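Carngate / Gusden handheld demonstrations
Speaker notes, 20 minute slot

Print this page | E-mail this page

Slide 1. Title
Thank the session chair. Say the project names once and move on: Carngate is the collection effort, Gusden is the policy we train on it. Hardware is from Prastix. The second site is the Çetinkaya building.

Slide 2. The question
We wanted to know how much of a handheld demonstration set you can throw away before the policy gets worse. Everybody filters. Few papers say what the filter removed. We kept everything, including the bad takes, and filtered afterward in steps.

Slide 3. Collection
3,459 demonstrations in total, two-handed, one gripper per hand. No arm in the loop during collection. People pick up the grippers and do the task. Each gripper has its own wide-angle camera, and we recover the path of each hand from its video.
Point out that the two sites have different lighting and different amounts of bare wall. This comes back on slide 6.

Slide 4. Relative pose between hands
Go slowly here, last time there were questions.
Each camera gives us a trajectory in its own map. For two-handed tasks we need both in one map. We build a map of the room first with a slow walk, then localize both grippers against it. When that fails on one side, we fall back on the marker if the other gripper can see it. The marker gives a direct reading of where one hand is from the other. It is noisy at long range and useless when the card is edge on. 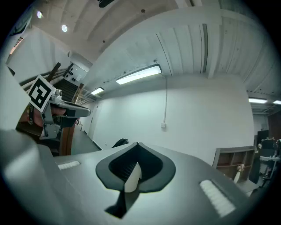
The fallback only needs to hold for short gaps. If a gap runs past 52 frames we mark the take as broken and stop trying to repair it. We picked that number from a small sweep on held-out takes. Anything near it gave close to the same result.

Slide 5. Filtering
Three filters, applied in this order:
- drop broken takes
- drop takes where the hand path jumps faster than a person can move
- drop takes with a failed grasp anywhere in them
After the first two we have 2,000 left. After the third we have 968.
Leave the bar chart up for a few seconds. Most of the loss at the first step is from tracking. The demonstrators did fine.

Slide 6. Where tracking fails
Blank walls, mostly. Ceilings help more than we expected. With a lens this wide the ceiling fills a lot of the view when the gripper tips back, and beams and light fittings give the tracker something to hold on to. At the Çetinkaya site the ceiling is plain tile and we lost more takes there.
If asked: yes, we tried putting posters up. It helped tracking. We left those takes out of the comparison so the two sites stay as they were.

Slide 7. Result
Main result. Training on the 2,000 set beats training on everything. Training on the 968 set is worse than the 2,000 set on both tasks. Takes with a failed grasp usually have a second try in them, and the policy seems to need those to recover on its own. When we trained on 968 it would miss, close on air, and carry on to the next step.
Don't oversell this. Two tasks, one policy type, one gripper design.

Slide 8. Is it just the amount of data?
Someone will ask. We cut the 2,000 set down to 968 at random and trained again. The random cut still did better than the clean one. The gap is smaller on the folding task, and there I would call it a tie.

Slide 9. What we would change
Record the room walk twice, at the start and the end of the session. We did it once in the morning, and by 3 p.m. chairs had moved.
Log which takes used the marker fallback. We added this in March, so the early data doesn't have it.

Slide 10. Questions
Backup slides: gap length sweep, per-site counts, failure clips (no sound needed).

Print this page | E-mail this page

Recent talks
Gusden: first results on two-handed folding
Mapping rooms for handheld collection
Carngate data format, version 2
Calibrating wide-angle lenses on the Prastix gripper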